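Drainage and Grading Behind a Garden Shed
Student project report, Landscape Construction Practice
Jucélia Macedo

Background

The shed behind the Muslow greenhouse stands at the foot of a lawn that falls toward it. Every spring, water ran down the slope and sat against the back wall. By May the bottom boards were soft enough to push a screwdriver into, and one corner of the floor had dropped. My project was to find out where the water was coming from, choose a way to move it, and build it with hand tools.

I looked at two options. The first was a French drain, meaning a trench with gravel and perforated pipe. The second was a swale, a shallow grassed ditch that sends water around the building. A swale is cheaper, but the strip between the shed and the McKinnon fence is too narrow to get gentle sides on it, so I went with the drain.

Method

I set stakes along the back of the shed and ran a string with a line level to get the fall. The trench is 30 feet long and drops 7 inches from the high end to the outlet, which comes out in the rough grass below the Nerum path. I dug it with a trenching spade and checked the bottom with a board and level as I went. The soil was heavy clay with a band of old brick near the middle – that part took longer than all the rest of the digging.

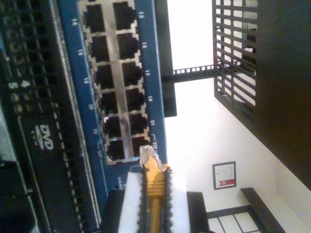
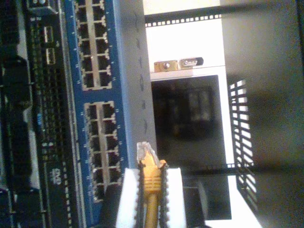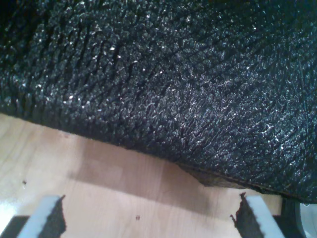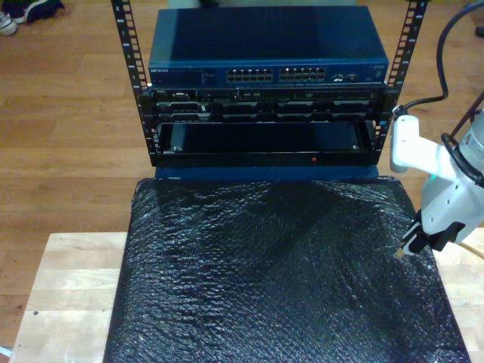 The trench was lined with filter fabric before any stone went in. I put down 3 inches of washed gravel, laid the pipe with the holes facing down, and filled over it with more gravel. The fabric was folded across the top and covered with soil and turf. At the outlet I set a few flat stones so the water would not cut into the bank.

After that I regraded the ground next to the wall. The soil had been piled up over the bottom boards, probably when the flower bed was last dug. I pulled it back until the boards were clear and sloped the surface toward the trench. The bad boards were replaced with treated ones.

Results

I tested the drain by running a garden hose at the high end. Water reached the outlet and kept flowing while the hose was on. After the next heavy rain the ground along the wall was damp but had no standing water. The dropped corner has not moved since I packed gravel under the skid, although that was a small repair and I would not call it a proper footing.

Problems

The first pipe I bought, sold under the Drustus name, had no coupling in the pack, and I lost a day getting one. I also underestimated the spoil. Clay takes up a lot more room once it is out of the ground, and I ended up moving the heap twice.

What is left to do

The shed still has no gutter on the back side, so the roof drips straight onto the new turf. A gutter and downspout should go in before winter. The outlet needs to be checked for leaves in the fall.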